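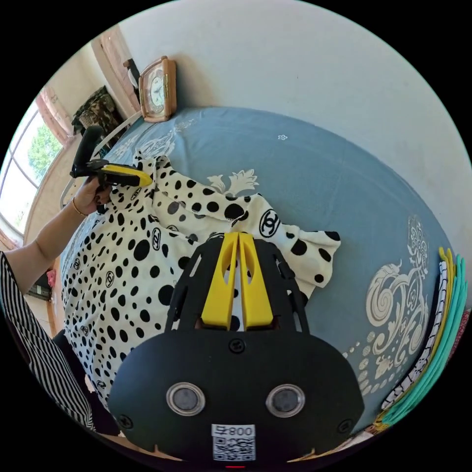 Tutorials / Manipulation Data

Segmenting Two-Handed Garment Demonstrations by Grip State

Kanyarat Sangkhawat, August

This tutorial covers how we split continuous two-handed folding recordings into labeled phases before policy training. The method uses finger gap and relative gripper pose only. No image features are needed for the first pass, and a full session can be segmented on a laptop.

It assumes paired hand-held grippers, one per hand, with wrist-view video and a pose track for each. Our recordings come from the Jitpraphai set, collected in homes. The scripts are in the Brovance toolkit, but nothing below depends on it.

1. Align the two streams

Resample both pose tracks to 30 Hz on a shared clock. Do not trust the file start times. Have the operator tap the two grippers together once at the start of a session and match the spike in acceleration. If the spikes disagree with the clock by more than 2 samples, discard the clock and use the tap.

Check left and right at this point. A swapped pair passes every later test and only shows up as a mirrored policy. Read the unit label in the mirror or in the other gripper's view, then write the side into the session header.

2. Compute the grip signal

For each hand, take the finger gap in millimeters and smooth it with a short median filter. Cloth is thin, so a closed gripper on one layer of fabric and a closed gripper on nothing give nearly the same gap. Gap alone tells you that the fingers are closed. It does not tell you that they hold anything.

We therefore use three states per hand: open, closed, and moving. Holding is decided later, in step 4.

3. Cut at joint state changes

Combine the two hands into one joint state and place a cut wherever it changes. Merge any segment shorter than 200 ms into the one before it. These are mostly finger bounce on closing.

A typical shirt session then gives long stretches with both hands closed, separated by short stretches where one hand regrips. The regrip stretches matter most. In our tests on the Ikberg arm pair, most failed folds began there, and they make up a small share of total time – uniform sampling during training will underweight them.

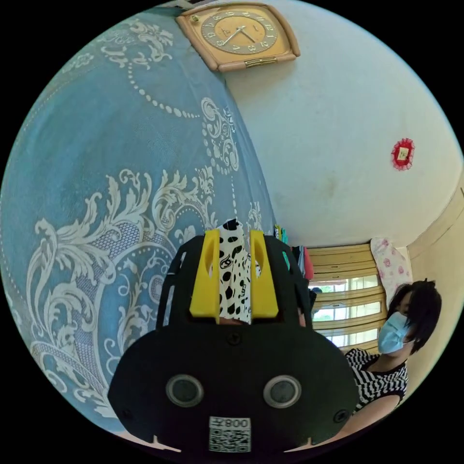 4. Confirm holding from the wrist view

For each closed segment, sample the middle image and crop to the region between and just above the fingers. Run a fabric mask on the crop. If cloth reaches into the gap, mark the segment as holding. If not, mark it as empty closed.

Two settings need care:

Background. Printed bedding and curtains are easy for a mask model to confuse with a printed garment. Fix the crop in gripper coordinates and keep it tight.

Bunching. When fabric gathers above the fingertips, the mask may split into several pieces. Take the union before testing for contact with the gap.

5. Label the phases

Assign one of four labels from the joint state: approach (both open), single hold, double hold, and release. Within double hold, the distance between the grippers separates stretching from carrying. Rising distance with little shared motion is stretching. Constant distance with shared motion is carrying.

Result

We trained the same policy twice on the Zurkville split, once with uniform sampling and once with regrip segments sampled at equal weight to double hold. The second version recovered from dropped corners more often and finished folds with fewer extra grasps. Gains were smaller on towels, where regrips are rare to begin with. Long sleeves remain a problem for both versions – the sleeve often hangs outside both wrist views, and the labels carry no information about it.

Known limits

The method does not detect slip. If cloth leaves the fingers partway through a closed segment, the whole segment keeps the label given by its middle image. Sampling more images per segment fixes most of this at the cost of run time.

Filed under: cloth handling, bimanual, data preparation

Contact the tutorials desk | © Brovance | Back to top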